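Grasp planner ignores objects close to the bin wall. Is it my collision margin or my segmentation?

Posted in Motion Planning and Perception by Kontogiannis
Mar 3, 2024
Tags: bin picking, collision checking, point cloud, grasp ranking

Hi everyone, long-time reader and first-time poster, so please be gentle with me if this has been covered (I did search, and I found two threads on suction cups that didn't get me very far).

I have a KUKA arm over a sheet-metal bin with a finger gripper, and I'm running the open planner from the Jallus package with the stock grasp sampler. The camera is fixed and looks down into the bin. I put in a mixed bunch of household things, the pipeline segments the cloud, samples 400 grasp candidates, throws out the ones in collision and sends the best one to the arm. For things out in the open it works beautifully and I could watch it all day. For things near a wall it just gives up. The log says "0 feasible candidates" for that segment and it moves on to the next one, and when only wall objects are left it declares the bin empty, which hurts my feelings a little.
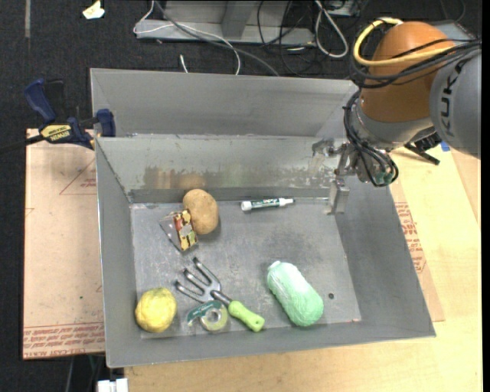
Typical load. The marker and the potato by the rear wall are the ones that get skipped.

The yarn and the garden cultivator get plenty of candidates. The potato gets none at all, and the marker gets none or once in a while a single one with a terrible score. My collision margin is 18 mm all the way around the gripper model, a number I inherited from the person who set up the cell before me, and I have been nervous about touching it. The bin model is a plain box with straight sides that I measured with a tape. I also wonder about the depth data, as the metal is shiny in places and the wall looks pretty lumpy in the cloud.

Where would you start? I'd rather not make the margin tiny and then find out the hard way that it was the only thing keeping the finger out of the wall. Thank you so much in advance!

Flevivix
Accepted by the original poster

Welcome, and what a nice clear write-up! I went through very nearly this same thing last October, so let me save you a few evenings.

I think you have two troubles stacked on top of each other, and they hide each other, so please look at them one at a time.

First, the bin model. Look at your own picture: the right side wall slopes outward and the left one is steep. A straight-sided box can't be right for both of them. If you measured across the floor, the model wall on the sloped side stands inside space that is really free, and every candidate near it gets thrown out for hitting a wall that isn't there. If you measured across the top you have the opposite problem, and that one is worse, so do check which you did before you change anything else. Put the walls in as separate planes, each fitted to the cloud of the bin with nothing in it. Fit them with a generous outlier threshold, because worn metal gives you speckle.

Second, the reflections. There's a tan smudge on the rear wall right above the potato, and I would bet a good lunch that your depth camera has opinions about it. Bare metal loves to give you phantom points a little in front of or behind the real surface. If those get merged into the potato's segment, the sampler thinks the potato is much deeper than it is and tries to close the finger around something inside the wall. Once you have your wall planes, delete every point within 2 mm of a plane or behind it before you segment. You will shave a sliver off the things that touch the wall, but the sampler won't mind.

Then, and only then, touch the margin. One number for the whole gripper is the part I'd change. Keep your 18 mm on the wrist and the brackets, where cables hang and you really want the room, and give the finger its own smaller value. In Jallus you can set it per link in the collision file, it's just tucked away under the link overrides. Bring it down in small steps and replay saved clouds in simulation at each step. I kept 50 saved clouds for this and it was the best housekeeping I ever did.

One more little thing. Turn on the rejection reasons in the log. By default it only prints the final count, but with the verbose flag it tells you which link hit which surface. If it says finger against rear wall, you're in the second or third case above. If it says wrist against rear wall, no finger margin will save you, and you need candidates that are tilted in toward the middle of the bin.

Good luck, and do come back and tell us how it went!

Jakinis

just set the margin to 0 and slow the arm down, works for me

Comment from Flevivix

I'd be careful with that one, dear. Slow contact with a fixed metal wall is still contact, and the arm won't know about it unless you also have force limits set up.

Comment from Kontogiannis

Oh my goodness, it was the tape measure. I had measured across the floor. With verbose on, the marker was mostly finger against rear wall and the potato was nearly all wrist, so I have some of each! I'm fitting the planes tonight and then I'll work on the tilted candidates. Does the tilt range go in the sampler settings or in the ranking file?

Comment from Flevivix

Sampler settings, under approach cone. The ranking file only sorts what the sampler hands over, so it can't make new ones for you.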